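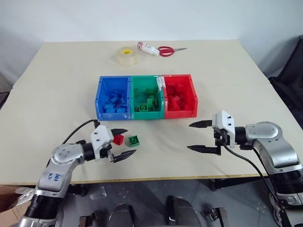
Siiri Nurmi is late, then on the phone, then eating a sandwich. She has until 3 and she wants to talk about tidying up.

"Everyone asks me about the dishwasher," she says. "When will it do the dishwasher. I say ask me when it can put the toys away."

Toy bricks, then. Blue ones in the blue bin, green in the green, red in the red. A job you'd hand to a toddler, and it has kept Nurmi and her colleague Saimi Eskola busy at Clandbridge since July. Two arms, two grippers, one table. Before this Nurmi was at Wormont, on packing lines, where every box came down the belt the same way up. She misses that a bit.

"Colour is easy. Colour was done years ago. It's how the thing is lying."

She means this quite literally. A brick standing on its base gives the fingers two flat sides to close on. Tip it over and the studs poke out sideways, and a grip that was fine a moment ago is now squeezing a bump. Upside down is differnt again. And people at home don't lay their bricks out for you.

Eskola, who has been half listening from the next desk, joins in here. "Two touching, that's the one I hate. You go in for one and your finger wants to be exactly where the other one is."

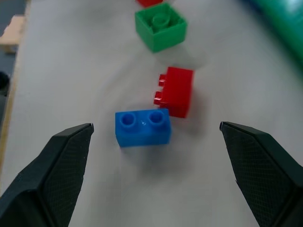 Issue 16, page 4

So what does it do, with a blue brick upright and a red one on its side practically leaning on it? Take the blue first, says Eskola. Come in from a different angle. Or nudge them apart, which a child does without thinking and which took her most of the spring to get anywhere with.

I ask how fast. Nurmi pulls a face. Slower than you. Slower than a bored six-year-old, she adds, "but it doesn't wander off".

They have 4,000 recorded pick-ups to learn from and she'd like a lot more. Goritz, the care home people, have been asking about laundry. Cloth is a whole other misery, she says — it has no shape until you pick it up, and then it has a new one. She told them no for now. Lehner want shelves filled, tins and jars mostly, and that she thinks is closer. Tins are nice. Tins stay tins.

Would she have one at home? Long pause, last of the sandwich.

"For the floor, maybe. Something that picks up socks and bricks before I tread on them. I wouldn't let it near a glass." Eskola says she would, but only cheap glasses.

And a date? Neither wants to give me one. Shop floors before kitchens, they agree on that much, and back rooms before shop floors. Nurmi is already looking for her pass. The Lehner call is at 3 and she hasnt read the email yet.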